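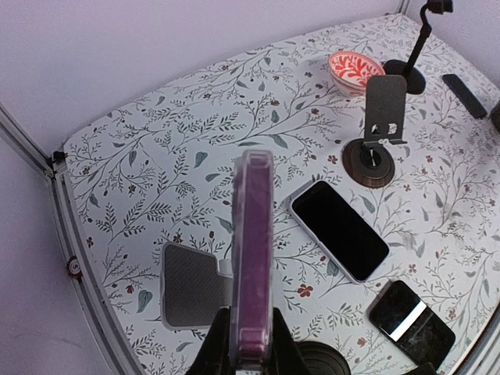 2026-06-15
By M. Corrigan

My aunt had one rule at her table, and it was that telephones lay down when people sat down. She'd kept it since the winter she moved to Brirkden, and she kept it still on the evening I came to tell her I was selling the house.

I put mine on the cloth, next to hers. It was the good cloth, the one with the ferny leaves and the little reddish berries, which usually came out in December and went straight back in the drawer afterward, so I suppose she already knew something was up. She'd made enough soup for 6 and there were only the two of us, and she talked through all of it, about the Zinetti boys and their new truck, and about the price of peaches (a thousand times worse than last summer, according to her), and I let her, because I am a coward and the soup was very good.

When the bowls were empty she smoothed the cloth with both hands, the way she used to smooth my hair before church.

"Well," she said, "how much are they giving you?"

I told her. She thought it over for a long while, following one of the printed stems with her finger until it ran off under the bread plate.

"You'll want the pear tree," she said. "Your uncle would know how to move it, but we'll manage with two shovels."

Then one of the telephones began to buzz, and we both sat there and let it.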